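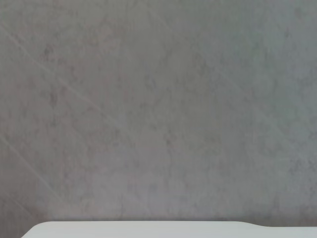 Datasets > Archery > Indoor > tumine-scores

Readme Files Changelog Issues Forks

# tumine-scores

Arrow-by-arrow scores from the Tumine indoor league, typed in from paper scorecards by yours truly. If you shoot indoors and have ever wondered whether your last end really is worse than your first one (mine is, oh boy), you might get some fun out of this.

Version 4, last touched 1/3/23.

## What you get

There are 1,656 ends in here, all shot at 18 meters, three arrows to an end. They come from 126 archers across recurve, compound and barebow. I left out the kids' sessions completely, even though the cards were in the same box, and I'm not going to add them later, so please don't ask!

Three files:

- `ends.csv` is the big one, one row per end
- `archers.csv` has one row per archer, with bow style and not much else
- `ranges.csv` has the two halls, Florkach and Jakamari, and what kind of lighting they had that season

## Columns in ends.csv

- `archer_id` – a random number, no meaning to it, and it doesn't match anything on the league site
- `range` – `F` or `J`
- `round_no` – which round of the season
- `end_no` – 1 to 10
- `a1`, `a2`, `a3` – the three arrows, highest first
- `face` – `single` or `triple`
- `total` – what the scorer wrote down
- `total_calc` – what the arrows add up to when I let the computer do it
- `note` – anything scribbled in the margin that I could read

About `a1` to `a3`: those are in scoring order, which means high to low, the way everybody calls them at the target. They are NOT in shooting order. I had a very excited message from somebody who thought they'd discovered that archers get worse with every arrow. Sorry!

Misses are `M`. I kept them as a letter so you can tell a miss from a blank. If your software chokes on that, swap them for 0 on your end.

The X ring was a headache. Recurve and barebow cards mostly have Xs marked, compound cards mostly don't (compound only counts the small inner ten, and a lot of the scorers just wrote 10 and moved on). So I have `X` where the card says X and 10 where it says 10. Don't compare X counts between bow styles, you'll get nonsense.

## The adding-up problem

In 213 rows `total` and `total_calc` don't agree. I've double-checked every one of those against the card and typed exactly what's written there. Most are off by one. A few are off by ten, and I think those are just somebody carrying badly at the end of a long evening with cold hands. I left both numbers in so you can pick. For my own charts I use `total_calc`.

Corrected arrows are a separate thing. If a value was crossed out and initialed, I took the new value. If it was crossed out and not initialed, I took the new value anyway and put `corr` in the note.

## Stuff that's missing or odd

Round 6 at Jakamari isn't here. The cards got left in a car trunk and then the car got sold, and that's all I know.

Round 9 at Florkach was shot on triple faces for everyone, barebow included, so barebow scores dip that night and it's a real dip. Filter on `face` if it bothers you.

Some archers moved up from barebow to recurve partway through (or down, depending who you ask). They get one id per bow style, so the same person can turn up twice. There's no way to link them, and I did that on purpose.

I have another 235 ends from the summer fun shoot in June, but those were on homemade animal faces with scoring that changed as the afternoon went on. They're in a folder on my laptop and they're staying there.

## Getting started

Read `ends.csv` in with whatever you like. It's plain commas, UTF-8, with a header row. The only quoted column is `note`. I do all of my own stuff in a spreadsheet, so nothing in here needs anything fancy.

A nice first thing to try is average `total_calc` by `end_no`, split by bow style. I won't spoil it, but look at end 1 for compound.

## Using it

Go ahead and use it for class projects, club newsletters, settling arguments in the parking lot, whatever. Just mention where it came from and link back. Please don't try to work out who's who. It's a small league, and people agreed to this on the understanding that their bad nights would stay anonymous.

## Found a typo?

Open an issue and give me the `archer_id`, `round_no` and `end_no`, and I'll dig out the card. I do this on my own time, between practice and fletching repairs, so it can take me a couple of weeks. More in the season goes slower.

## Changes

- v4: fixed swapped range codes in round 3, added `face`
- v3: added `total_calc`, split off `ranges.csv`
- v2: the Sivakumar trophy round went in, both halls
- v1: first upload, barebow only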